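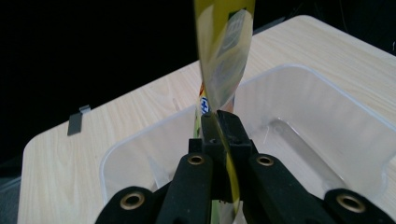

零散的小包装应当在什么时候整理，用什么容器整理？

小包装宜在拆开外箱、送入橱柜之前整理，用敞口、透明、带分格的浅盒最为合适。软袋、扁盒和细长物品分开放，常用的靠外，成批的余量另行存放，不与日常取用的混在一处。

关于赴Milta家居收纳展示中心开放日参访情况的报告

2020年2月21日，我中心生活技能教研室组织部分教学人员，赴Milta家居收纳展示中心参加开放日活动。现将参访经过、所见情况及有关意见报告如下，供各教学点安排本年度家政与收纳类课程时参考。

一、参访缘由

我中心开设家庭收纳课程已有数年。课程内容长期以衣物折叠、衣柜分区和换季整理为主，厨房与杂物部分课时偏少，教材也较为陈旧。上一年度12月教学检查期间，多个教学点反映，学员提问最多的已经转到厨房抽屉和台面上的零碎物品：拆开一半的食品袋、外包装破损的小盒、用途各异的小棒小签、买东西时附带的调料包。此类物品单件体积小，形状不一，装在原包装内占地方，取出来又容易混淆。现行教材对此仅有一小节文字，配图为手绘线条，学员普遍反映看不明白。

Milta展示中心设有专门的小件物品整理区，并在开放日期间安排现场操作，教研室认为有实地了解的必要，遂提前去函联系，对方复函同意接待。

二、地点与交通

展示中心位于Drusotska街区北侧，由一处旧仓储楼改建，正门朝向内院，临街一面没有入口，首次到访容易走过。内院地面为坡道，推车进出方便，但雨雪天气较滑，携带教具者应走东侧平路。展示中心在街口设有指示牌，字体偏小。今后如组织学员前往，建议带队人员先行到街口等候，避免分散寻找。

楼内一层为接待处、衣帽间和厨房样板区，二层为整理实训室，三层为办公及库房，不对外开放。楼梯较窄，另有货梯一部，经工作人员同意可以使用。衣帽间挂钩数量有限，当日到场人数较多，部分外套只能搭在椅背上，进入实训室后又要另找地方放置。这一点我中心举办开放活动时也曾遇到，应引以为戒。

三、活动安排

开放日分上午、下午两场，内容相同。我中心人员参加上午一场。先由展示中心讲解人员在一层介绍总体情况，随后分组参观厨房样板区，再上二层实训室观看和参与操作，最后回到一层座谈。当场参访者共编为9组，我中心人员合为一组。每组在实训室停留20分钟，时间一到即换下一组。教研室认为停留时间偏短，后半段操作未能从容完成，记录也较为仓促，本报告第五部分中个别细节系返回后根据各人笔记核对整理。

讲解人员态度认真，对提问有问必答，涉及采购价格的问题一律请参访者会后向办公室书面询问。

四、厨房样板区

一层厨房样板区按普通住户的厨房尺度布置，水槽、灶台、操作台依次排开，对面是一组高柜。展示中心有意不做成陈列式的空柜，柜内均按实际使用状态存放物品，米面、罐头、干货、茶叶、烘焙用品各占一处。讲解人员说明，柜内物品每隔一段时间由工作人员按一般家庭的消耗速度更换和补充，目的是检验一种摆法能否经得起日常取用。

样板区采用的做法有几处值得记录。

其一，高柜内层板的间距不作均分。中间与视线齐平的几层间距较小，只容一排浅盒；上下两端间距较大，存放成箱成袋的物品。我中心实训教室所用柜体层板为均分，学员练习时常把浅盒叠放，取下面一盒须先搬开上面一盒，练习结束后很少有人照此执行。调整层板位置无须增加费用，可以先行试改。

其二，抽屉内不铺整块隔板，改用若干大小不同的独立浅盒拼放。清洁时可以逐只取出，使用习惯变动时也可以调换位置。缺点在于拼放之后边角留有空隙，细小物品容易掉入，讲解人员对此未作回避，并介绍了以窄条填缝的办法。填缝之后抽屉又近似于固定分隔，是否值得，各组意见不一。

其三，调料区不求瓶罐统一。展示中心早年曾推行统一换瓶，后来停止。据介绍，换瓶后原包装上的保质期、用量说明和过敏提示随包装丢弃，使用者事后无从查对。现行做法是保留原包装，只解决摆放问题。教研室对此表示赞同。我中心教材现行版本仍将“统一换装”列为推荐做法，建议修订时改为可选做法，并注明须一并保留原包装上的说明。

其四，水槽下方只放清洁用品，食品一律不入。此项与我中心教学要求一致。

样板区的不足之处在于采光。高柜背对窗户，下层光线较暗，参观时需俯身辨认标签。讲解人员答复称已有加装灯具的计划。

五、整理实训室

二层实训室为本次参访的重点。室内以桌面操作为主，物品事先混放，由参加者依次取出、辨认、归入相应容器。练习物品均为日常可见之物，以各类小型食品及生活用品的包装为主，另有少量细长零件和签、棒一类的物品。每组练习物品固定为37件，装在一只周转箱内，换组时由工作人员清点复位。

实训室将小件物品分为软包装、硬盒、细长物和其他四类。分类依据为形状和受力后的变化，与物品用途无关。展示中心说明，按用途分类固然符合使用习惯，但初学者往往在“这件东西算哪一类”上耗费时间，先按形状归拢，桌面可以较快清出，之后再按用途细分，阻力较小。教研室认为此种两步做法适合零基础班，可在下一期课程中试用。

软包装的处理最费工夫。塑料薄膜类包装经拆封、抽取和挤压后容易扭转成条，一端收窄，一端卷曲张开，印刷文字随之折入内侧，放进盒内既不能立稳，也难以辨认。展示中心要求此类包装在归位之前先行展开抚平，再判断属于空包装还是尚有余量：空包装即时清出，有余量者将开口折回并夹紧，文字一面朝外竖放。练习中，多数参加者习惯于先放进盒中再说，待盒内堆满后重新翻检，用时反而更长。讲解人员对此有一句提示，即“先展平，后放手”，简明易记，可供我中心授课参考。

硬盒类物品相对容易，主要问题是大小悬殊。展示中心的做法是较大的盒平放打底，较小的盒竖放于前，盒上标有日期的一面朝上或朝外。药品盒、茶包盒、烘焙粉盒等外形相近，练习要求先看文字再放，不得凭颜色判断。 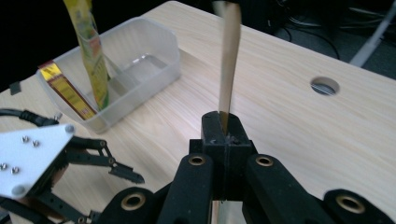 容器的选择在座谈中讨论得最多，实训室的练习也确实围绕容器展开。展示中心推荐透明浅盒的理由是不必打开、不必抽出即可看见里面的内容，放在高处时从下方也能辨认。浅盒内可以设分隔，把不同形状的物品隔开，防止相互倾压。不过浅盒有其限度。浅木色桌面上的那只透明盒，隔着盒壁隐约可见内部分成几区，盒中一件高窄的黄绿色包装高出盒沿许多，另一只深红边框的扁盒斜靠在盒壁一侧，两件物品高矮姿态都不相同，单靠一只浅盒难以同时照顾。教研室在现场即就此提出疑问，讲解人员答复，高窄包装如为常用物，可以任其高出盒沿，但应置于靠后或靠边一格，以免遮挡其他物品；如为备用物，则应移至间距较大的柜层。扁盒斜放虽然省地方，受碰后容易滑倒，宜用隔板夹住使其直立，或者干脆平放。上述答复较为具体，建议整理成教学问答，随教材下发。

细长物品在家庭中往往无固定去处。薄木棒、竹签、吸管、搅拌棒一类，横放时滚动散开，混在软包装里又不易取出，长的还会卡住抽屉。实训室将其单列一类，要求同向归拢后竖放，容器宜窄宜深，口部不宜过大。容器过浅时，细长物品向一侧倾倒，带动整盒偏重。练习中有参加者提出可以用橡皮筋捆扎，讲解人员认为对备用量可行，对日常取用者则不方便，捆扎后每取一件便要拆一次，不久即无人再捆。

“其他”一类允许存在，但有限制。每个练习桌只设一格，放满即须重新归类。展示中心认为，家庭收纳失效多半始于这一格无限扩大，最后整个抽屉都成为“其他”。我中心以往教学中对杂物格没有限制性要求，建议补充。

关于标签，实训室采用手写纸签，贴于盒的正面下缘。工作人员介绍曾使用打印标签，因更换不便，使用者在物品变动后往往不换标签，久而久之标签与内容不符。手写签随撕随贴，效果较好，缺点是字迹不一，外观稍差。对外展示与实际使用之间如何取舍，各单位可自行决定。就教学而言，教研室倾向于手写。

实训室桌面为浅色木面，物品摆放后边界清楚，便于参加者看清自己漏放了哪一件。我中心现有操作台为深灰色，深色小件放在上面不易发现，课后清点时常有遗漏。更换台面费用较大，可先以浅色垫板代替。

六、Bakhtiari公司供应的容器

展示中心所用浅盒、隔板和周转箱主要由Bakhtiari公司供应。该公司在一层接待处旁设有一张介绍桌，陈列部分规格的样品，有工作人员值守，不作现场销售。教研室人员查看了样品，并就教学使用提出几项要求，记录如下。

一是盒体透明度。教学用盒反复擦洗，盒壁如果很快发毛，透明的优势便不存在。对方表示可提供试用件，由使用单位自行观察一个学期。

二是隔板的固定方式。现有隔板插入盒壁浅槽，抽换方便，但盒内物品较重时隔板有倾斜。对方答复称另有加深槽口的规格，当日未带样品。

三是叠放。空盒可以套叠，节省库房面积；装有物品后需加盖方能叠放，盖子另行配置。我中心各教学点库房普遍紧张，能否套叠应作为采购的必要条件。

四是规格对应。不同批次的盒与盖能否通用，对方表示同一系列可以通用，跨系列不保证。采购时应注意在合同中写明系列名称，避免日后补配困难。

对方提供了产品目录一册，已交教研室资料柜存放。目录中所列价格有效期较短，如各教学点有采购意向，请通过后勤部门统一询价，不宜单独联系。

七、Merico项目情况

Merico项目是展示中心与周边街区共同开展的入户整理指导项目，开放日座谈中对此作了专门介绍。项目对象以独居老人和有幼儿的家庭为主，由展示中心派出指导人员上门，协助住户整理一处指定区域，厨房抽屉、药品柜、玄关柜任选其一。项目规定每次上门只整理一处，不扩大范围，理由是范围一旦扩大，当日无法收尾，住户面对满地物品反而增加负担。

每户先后安排5次上门，第一次只看不动，由指导人员记录现状并听取住户说明；中间几次实际整理；最后一次间隔较长时间后进行，查看整理结果保持得如何，并据此调整。教研室认为，设置间隔较长的最后一次上门是该项目最有借鉴意义之处。我中心课程以结业作品为考核依据，学员在教室内完成整理即予评分，回到家中能否保持，从未跟踪。

座谈中，项目方谈到几类常见困难。住户对丢弃物品普遍有顾虑，尤其是已拆封但尚有余量的食品，明知久放也舍不得清出。项目方不主张当场劝说，做法是将此类物品集中放在一只透明盒内，置于台面显眼处，约定优先使用，到下次上门时再看。据介绍，多数住户见到之后会陆续用掉或自行处理。也有住户始终未动，项目方即尊重其意愿，另作安排。

另一类困难来自家庭成员之间。整理后的位置只有一人知道，其他成员找不到东西，随手另放，不久又乱。项目方要求整理当日家中成员尽量在场，至少在结束时一起走一遍，由每个人各取一件再放回原处。这一步骤用时很短，可以直接移入我中心课堂，安排学员两两互换收纳盒，由对方取放，以检验摆放是否清楚。

项目方同时坦率说明，入户指导人员数量不足，排期较长，目前不接受街区以外的申请。我中心学员中如有结业后愿意从事此项工作者，项目方愿意接收实习，具体条件须另行商定。

八、座谈讨论情况

座谈在一层进行，各组推选代表发言，我中心代表就课程设置作了简要介绍，并提出三方面问题，对方逐一答复。

关于练习物品的来源。展示中心的练习物品大多由工作人员从家中带来或由供货方提供空包装，填充后使用，部分为完整商品。软包装损耗较快，反复揉折后失去原有弹性，与新拆包装的手感差别较大，须定期更换。我中心以往使用同一批教具多年，软包装几乎全部起皱，学员练习时难以体会新包装回弹、滑手的情况。教研室拟请各教学点向学员征集日常包装，洗净晾干后使用，食品残留未清理干净的不予接收。

关于练习的难度顺序。展示中心目前不分难度，每组物品相同，便于比较。我中心代表提出，零基础班与提高班混用同一套物品未必适宜，提高班可以增加同形不同用、同用不同形的物品。对方表示认可，并称已有类似设想，尚未实施。

关于评价方法。展示中心不评分，只记录用时和错放件数，由参加者自行查看。有参访单位认为缺少评分不利于激励，也有单位认为收纳因人而异，评分容易导致千篇一律。教研室倾向于保留我中心现有评分，但在评分表中降低“外观整齐”一项所占比重，提高“他人可取放”一项的比重。

座谈还涉及包装垃圾的分流。整理过程中清出的空包装数量可观，塑料薄膜、纸盒、复合材料混在一起，如不及时分开，整理结束后又要再做一遍。展示中心在每张桌旁设有分流袋，按本地回收要求区分。不同地区要求不一，我中心各教学点应以所在地规定为准，不宜照搬。

九、对我中心课程的意见

根据本次参访情况，教研室提出以下意见。

厨房小件整理部分应当单独成章，课时相应增加，可从衣物折叠部分调剂。该章以桌面操作为主，讲授内容压缩，教师示范一次即由学员动手。练习物品按软包装、硬盒、细长物、其他四类准备，每名学员一套，件数不必与展示中心相同，以桌面放得下为限。

教材配图全部重拍。现行手绘线条图不能反映薄膜包装扭转、卷曲的实际形态，学员照图操作时遇到的情况与图示不符。重拍时物品应为日常用过的包装，不必刻意挑选崭新或成套者，桌面以浅色为宜，同一容器应有装满、半满两种状态。

容器不作统一采购的硬性规定。各教学点现有浅盒、饼干盒、鞋盒均可使用，只在示范课上配置透明浅盒，以免学员误以为必须购置专用容器方能整理。此前曾有学员反映，听课后购入大量收纳盒，家中反而更加拥挤，此类情况应在第一课即予提醒。

考核增加回访环节。结业后间隔一段时间，请学员提交家中同一处抽屉或柜层的照片与简短说明，不作为评分依据，只供教研室了解保持情况。学员不愿提交的不作要求。照片中如涉及药品名称等个人信息，由学员自行遮盖。

实训教室高柜层板按前述办法调整，先在一间教室试行，其余教室待试行后再定。操作台加铺浅色垫板，由后勤部门测量尺寸后统一裁切。

对外开放活动应增设衣物存放处，分组轮换时间适当放宽。展示中心每组停留时间偏短的情况，我中心举办同类活动时应避免。按教研室估算，单组完成取出、归类、复核和清台全过程，约需半小时以上，另应留出提问时间。

十、需要进一步了解的问题

尚有若干问题未能在当日弄清。冷冻和冷藏区域的小包装整理，展示中心未作展示，讲解人员称冰箱内部受温度和气味影响，做法与常温柜有所不同，另有单独讲座，时间未定。药品整理方面，对方较为谨慎，仅介绍存放位置和保留说明书的原则，对过期药品处理未作展开，建议参访者咨询专业机构，教研室认为此种态度妥当，我中心课程亦应照此把握。

此外，左利手学员在操作台上的取放方向问题，由另一参访单位提出，展示中心此前未作考虑，当场表示将作记录。我中心也未曾考虑，各教学点可在下期课程中留意观察，将情况反馈教研室。

儿童参与整理的内容，展示中心只在假期开设，小件物品存在误食风险，须有家长全程陪同。我中心亲子班如拟增加相关内容，应先行制定物品清单，过小的物品不得列入。

十一、后续安排

教研室已向展示中心发函致谢，并就冷藏区讲座时间、实习接收条件两事请对方函复。Bakhtiari公司试用件到货后，放置于本部实训教室，由任课教师记录擦洗情况。教材修订稿完成后先发各教学点征求意见，意见请以书面形式提交，注明章节。

各教学点如拟自行组织前往参访，请提前向展示中心登记人数，并告知是否携带教具。展示中心每场接待人数有限，未登记者到场后可能只能参观一层。前往时请穿着便于行动的鞋子，随身物品从简，实训室内不得饮食。参访期间可以做笔记，拍照须事先征得工作人员同意。

本报告所附资料包括展示中心导览页、Bakhtiari公司产品目录目次页复印件以及教研室人员笔记摘录，存生活技能教研室，需要者可前往查阅，不外借。

生活技能教研室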